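Visit report: Celter distribution center, inbound and kitting operations

Prepared for the course in purchasing and materials planning. Site visit of 4 February 2020.

Purpose

The visit covered how Celter plans replenishment for small accessory items and how purchase orders are matched to receipts. Our host was Aidan Ó Dálaigh, who manages inbound planning. The tour started at the receiving docks and ended in the planning office. Outbound loading was not included.

Site and product range

Celter holds stock for several client companies under one roof. The two largest accounts are Enik, a supplier of office electronics, and Flavora, a dry foods importer. The accounts share docks and forklifts but have separate storage zones and separate item masters. At the time of the visit the Enik account had 1339 active item numbers. Most of these are low-value parts such as cables, adapters and input devices, and a large share of them move less than one case per week.

Flavora stock is managed by expiration date and is released first-expired, first-out. Enik stock is released first-in, first-out, with the exception of items under a supplier recall.

Receiving

Each truck is booked into a dock slot by the carrier. The receiving clerk opens the advance shipping notice and compares it with the purchase order before the trailer is unloaded. Three-way matching (order, receipt, invoice) is done by the system overnight. Price differences go to the buyer, and quantity differences go back to the dock for a recount.

Partial deliveries stay open for 14 days. After that the remaining quantity is canceled and has to be ordered again. We asked whether this caused duplicate orders. It did until October, when the planning screen was changed to show canceled lines next to new demand.

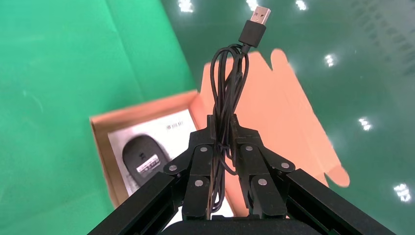

Replenishment planning

The standard lead time for Enik cables is eight weeks, most of it ocean transit. Safety stock is set by item class and reviewed each quarter. The class is based on annual spend and on the number of order lines, so a cheap item that is ordered often can still be in the top class.

The forecast is calculated in Zakaria, a planning package that Celter has run alongside its warehouse system for over two years. Zakaria proposes purchase orders each morning. Planners approve them in batches and edit only the lines flagged for minimum order quantity or for a change in supplier pack size.

Pack size was the most frequent source of error mentioned to us. If a supplier changes the inner carton and the item master is not updated, the receipt posts with the wrong number of units. 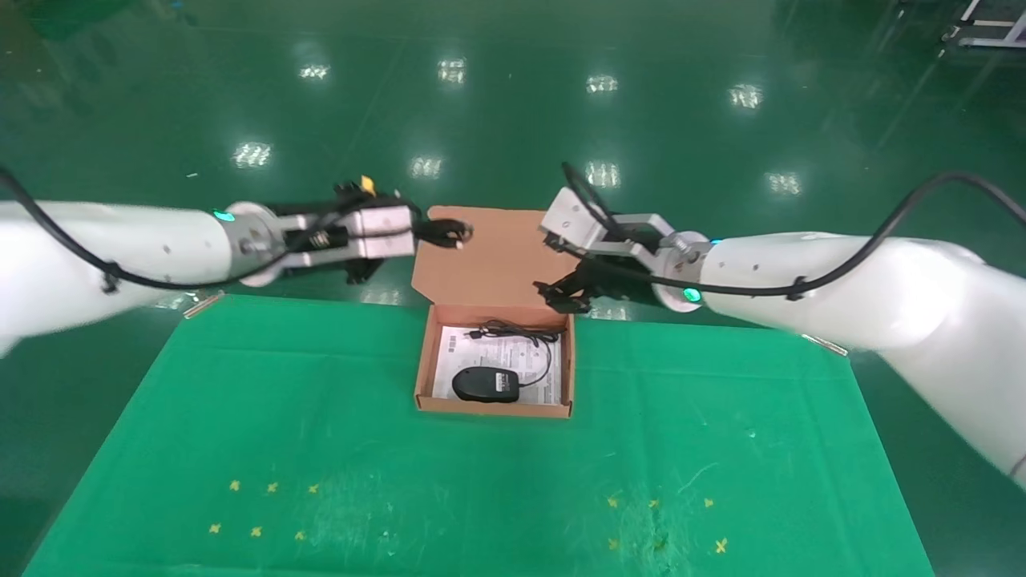 The correction is made by cycle count, and the adjustment is charged to the account that owns the item master. Under the Enik contract this is the client. Under the Flavora contract it is Celter, which explains the tighter check on Flavora receipts.

Supplier scorecards

Scorecards are issued monthly and use delivery date, quantity accuracy and document accuracy. Document accuracy has the lowest weight, although the receiving clerks we spoke to would put it higher. A missing shipping notice holds a trailer at the dock longer than a short delivery does.

Open points

We did not obtain the formula used for safety stock on new items with no sales history. Mr. Ó Dálaigh offered to send the planning manual. The cost of holding slow-moving Enik stock was discussed only in general terms, and the storage rates were not disclosed.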